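Astar Community Help > Data Collection > Rules and Good Practice

Clearing trash from a table with hand-held grippers: what counts as a valid episode?

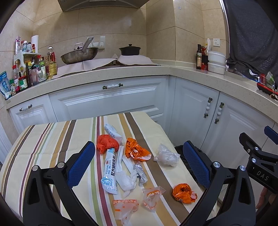

Details
Posted by flunditz_ops, August 2026

Task is "move all trash from the table into the bin." Two hand-held grippers, one operator, bin beside the table with a black liner. Items are crumpled plastic bags, tissue, a toothpaste tube, a foil blister pack and similar. Our written rules cover start and end poses but say nothing on the following:

Does the item order have to be fixed?
Is a double pick (two bags stuck together) a failure?
Can the operator push an item with a closed finger before grasping it?

We have 200 episodes planned in this kitchen and I would like the rules settled before we start. Last batch had 16 rejected at review for reasons that were not written down anywhere.

Oda Skjelbred
Accepted

Order: leave it free, but record the policy in the task sheet. We work near to far for half the set and let the operator choose for the other half. Do not mix the two under one task ID.

Double picks: valid if both items end up in the bin. Tag the episode. If one drops on the floor, stop and mark it failed. Do not pick it up by hand and continue.

Pushing: allowed for flat items. A blister pack lying on cloth is hard to get under, and a short slide toward the other gripper is a reasonable strategy. Limit it to one push per item, and watch the tablecloth. If the cloth bunches up, straighten it before the next episode.

Other points your sheet should have:

Fingers fully open at the start, both grippers in view of each other's camera where the layout permits.
Bin position marked with tape and checked at each reset.
Crumple the bags again between episodes. Reused shapes make the set look larger than it is.
Stove off, and no reaching across it. Put this in the safety section, where it applies to every kitchen task.
Wipe the finger pads every 90 minutes. Residue from used packaging changes the grip.

laskowska_qa

Agree with most of that. We dropped the push limit in June, since reviewers could not apply it the same way twice. We now reject only if the item leaves the table.

Also define "trash" in the sheet. A toothpaste tube can be read as something to keep.

Losen506

we just let people do it however and sort it out at review. works ok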